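About Durnetti Language School

Durnetti Language School is an independent school for adult learners. It was established to provide evening and weekend instruction to working people, and it continues to serve that purpose. The school teaches Mandarin Chinese, Spanish, Italian and Portuguese at all levels, from first lessons through advanced reading.

Instruction is given in person. Classes are limited to 12 students and meet twice a week during the term. Each course is led by one teacher from beginning to end, and students who complete a level may continue with the same group where enrollment permits.

From the second term onward, teachers supplement the textbook with everyday printed matter, including menus, timetables, leaflets and advertising brochures. Students learn to find the main point of a page before they know every word on it.

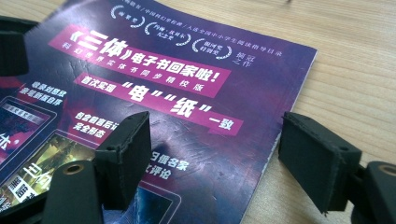
Our History

The school opened with two classrooms above the Carrasco Building's post office and a single course in Spanish. Italian was added in the second year and Portuguese in the fourth. The Mandarin program began as a summer course and became part of the regular schedule at the request of its first students. A total of 3,398 students have since completed at least one full level at the school.

Keith Bunting was appointed Director after nine years as head of the Spanish department. He is responsible for the academic program and the hiring of teachers, and he continues to teach one beginning class each term.

Our Programs

General courses are offered at six levels. Placement is decided by a short written test and a conversation with a teacher. There is no fee for placement. 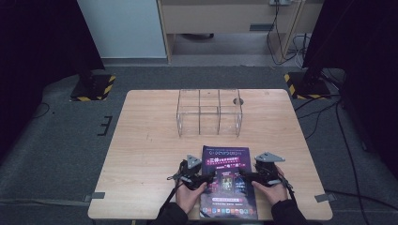 The school also arranges courses for employers, taught either at the school or at the place of work. Current clients include Jorkar and Sketo, whose employees attend weekly classes in Spanish and Mandarin. Course content is agreed in writing before the term begins.

The lending library holds 491 titles and is open to all enrolled students. Books may be kept for three weeks.

Admissions

Applications are accepted throughout the year. Students are expected to attend at least 80 percent of class meetings in order to receive a certificate. The spring term ends in May. Requests for financial assistance should be made in writing to the Admissions Office before the first class.

Page last updated January 5, 2020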